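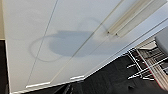

Graça Tavares

Panel job, day two. Matte white face, straight seams, and a pale rail with two parallel bars. A few posts on how I'm handling the cleaning and refit, mostly for my own records.

1/ The finish is smooth and matte, so anything abrasive is out. Melamine sponges are abrasive. They leave a polished patch that only shows in low side light, and a polished patch on a matte face can't be undone.

2/ Dry microfibre first, along the seams and never across them. Wiping across drags grit into the joint and you spend the next hour getting it out with a wooden skewer.

3/ Then warm water with a drop of dish soap, cloth wrung out hard. Second cloth, plain water. Third cloth, dry. I change the water when I can't see the bottom of the bucket.

4/ There's a faint oval ring near one of the seams. Could be a mark, could be light. The test is to move the lamp and look again. If it stays where it is, it gets the soap cloth for 40 seconds of light pressure and then I leave it alone.

5/ Seams: run a fingernail down the full length. If it catches, one strip is sitting proud and the fixing behind it wants looking at before anyone reaches for filler. Filler over movement cracks by January.

6/ Rail ends are squared off, with a small dark dot on each bar. I'm treating those as fasteners until a driver tells me otherwise. Hand driver only. A drill will round a small head before you've felt it bite.

7/ Hélder Meireles asked why I don't mask the seams. Tape adhesive lifts matte coatings at the edge, even the low-tack stuff. I learned that on the Erunstead job and repainted 16 strips at my own expense.

8/ Check the colour match in daylight before ordering trim. Grey-white and beige-grey look the same under a warm bulb and nothing alike at noon. I hold the sample flat against the face, then at right angles to it.

9/ Judite Morais wants a price for new panels as a fallback. Losora quoted 1,670 supply only, no rail, no trim. Cleaning and refitting comes in well under that even with my labour at full rate.

10/ Notes on the long edge: wipe it last, with a fresh cloth, working away from the face. Dirty water from the edge creeps back onto the matte and dries as a grey line.

11/ Still to do: fingernail test on the second seam, lamp test on the ring, measure the short trim at the bottom.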